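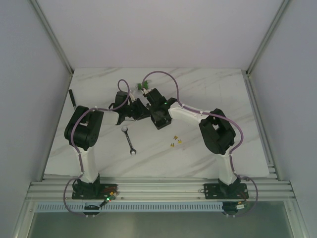

4.2 Fitting and caring for the marble-pattern top

The Surkent top is supplied with a protective film on the upper side. Leave the film on until the top is in position. The pattern runs diagonally, so check which edge you want at the front before you start.

1. Wipe the support rails and let them dry.
2. With a second person, lower the top onto the rails, back edge first. Do not drag it – the rails will mark the underside.
3. Slide the top back until it meets the rear stops.
4. Tighten the two front brackets by hand, then give each one a quarter turn with the supplied key.
5. Peel off the film slowly from one corner.
6. Wait 15 minutes before putting anything heavy on the surface.

Note: The Nondbridge rails are set 600 mm apart. Do not use the top on wider rails without the center support (sold separately).

Daily cleaning

Use a soft cloth and warm water with a drop of dish soap. Dry the surface afterward, or the pale areas will show streaks. For ink or tape residue, use Vekov surface cleaner and rinse well.

Caution: Do not use scouring pads, bleach or acetone. Scratches can't be polished out.

Small parts

Keep screws, wire ends and other loose items in an open-topped box on the surface. A dark box is easier to find against the light pattern. If the box slides, stick a Kiss felt pad under each corner. Lift thin wire off the top when you clean – wiping over it can leave fine scratches.

Check the front brackets again after 2 weeks and tighten if needed. For replacement brackets, write to Adoración Urquijo in the parts department and give the number printed on the underside of the top.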